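Stock fingers or soft pads for small round things going into a basket?
Posted in Grippers & End Effectors

We run a two-arm cell at Rollovthorpe and I've been told to pick one gripper and stop fiddling. The choice is the stock Storkar parallel jaws or the Nimeck soft-pad kit, which costs 152 a side and smells like a new shower curtain. The job is cylinders with metal hardware on top, in and out of a perforated basket. Controller is a Mathias, force limit set to 70 percent.

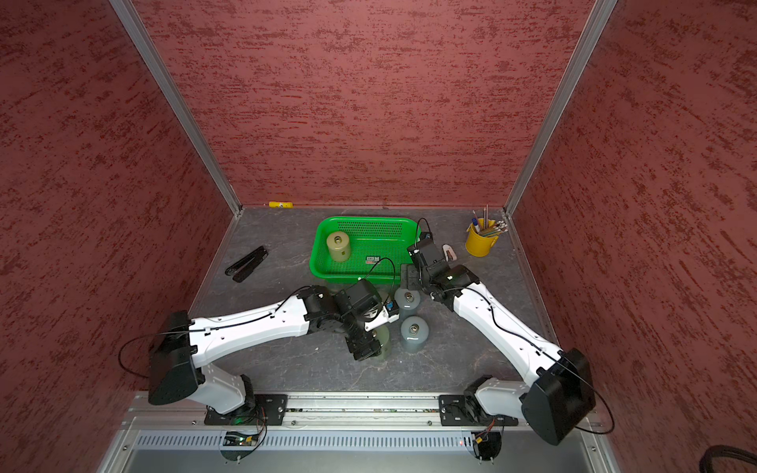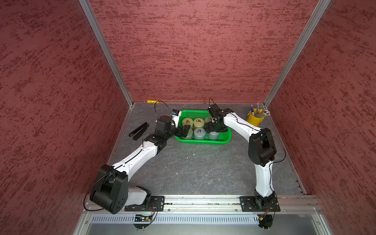

Wrist view, with one of the cream ones between the fingers: 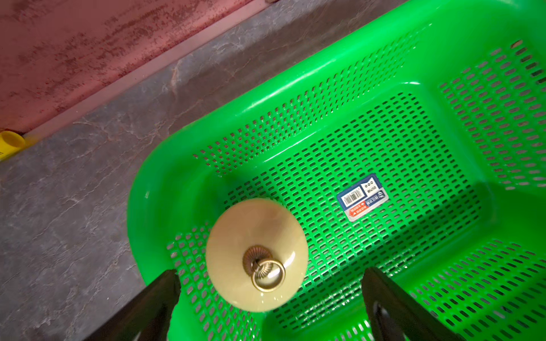
The stock jaws do fine out on the table and get clumsy once there are neighbors in the basket. Is that a finger problem, or a me problem?

dunkelgrau
Bit of both, sorry. Put the pads on one arm only and run the same routine on each for an afternoon. Two arms on one rail is the best comparison rig you'll ever get for free. Drop the force to 50 or so while you're at it, most people squeeze like they're opening pickles. And fill the basket in the same order every time, or you'll end up comparing baskets.

torquewrench_4
soft pads. next

halfstep
I had the Nimeck pads for 2 months. Lovely grip, but they're fatter than the stock fingers, so crowding gets worse. I went back to stock and ground the tips down. Check your wrist camera too: if the fingers hide the gap you're aiming for, new rubber won't help. Mine needed tilting by 4 degrees and a great deal of swearing.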